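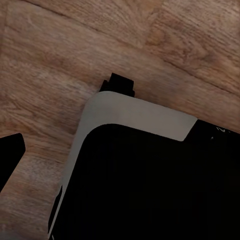 A morning at the Fagerlund flooring mill

Apr 10, 2023

Fagerlund opens its mill outside Stisstead to visitors twice a year, once in spring and once in July. I went to the spring one. We are replacing the floor in two rooms this year and I wanted to see how the boards are made before spending the money.

The mill is a 20-minute drive from Stisstead on the Zoltgate road. The sign is small and easy to miss. Parking is on gravel behind the drying sheds, and from there you walk back to the office to sign in. They hand out ear plugs and safety glasses at the desk. Closed shoes are required, and one couple in our group had to go back to their car to change.

The tour starts in the log yard. Most of what they cut is white oak, with a smaller amount of ash. Logs are sorted by diameter and the ends are painted with wax to slow down cracking. Our guide spent a long time on this, more than I expected, and passed around a piece that had been left unwaxed. The split ran well past the length of my hand.

After the yard you go through the sawmill, which was running. It is loud enough that the guide stopped talking and pointed. There is a raised walkway along one side and you can stay there as long as you like, within reason. I watched four or five logs go through.

The kilns are less to look at, but I learned the most there. Boards sit outside under a roof for months before they go into a kiln at all. The guide said most complaints about gaps in a new floor come down to moisture, either in the boards or in the house. Her advice was to leave the boxes in the room where they will be laid, with the heat set the way you normally keep it, and to check the subfloor with a meter before starting. The office lends out meters for a deposit.

Next came the milling shed, where the tongues and grooves are cut, and then sorting. Sorting is still done by eye. Three people stand at a long bench and pull boards by grade. The cleanest grade has very little color change from board to board. The lowest has knots, dark streaks and some filler, and costs a good deal less. I preferred the middle one. It had enough variation to hide crumbs.

The last stop was the showroom, where sample floors are laid with different finishes. The Brokisov line is the one they push, a hardwax oil finish in five shades. It feels better underfoot than the lacquered boards, but it needs a fresh coat in busy spots every couple of years. The lacquer needs less care, though a deep scratch can't be touched up as easily. They had a worn sample of each, which was useful.

I priced out our two rooms at the counter. The middle grade with the oil finish came to $1,553, not including delivery. Delivery is free on orders over $2,000, so we may add the hallway.

A few notes if you plan to go. The tour took just under two hours and there is nowhere to sit until the end. Coffee is free in the showroom - food is not sold. Offcuts are in a bin by the exit at a flat price per bag, cash only. I bought one bag of oak for kindling and kept back a few longer pieces to test stains on.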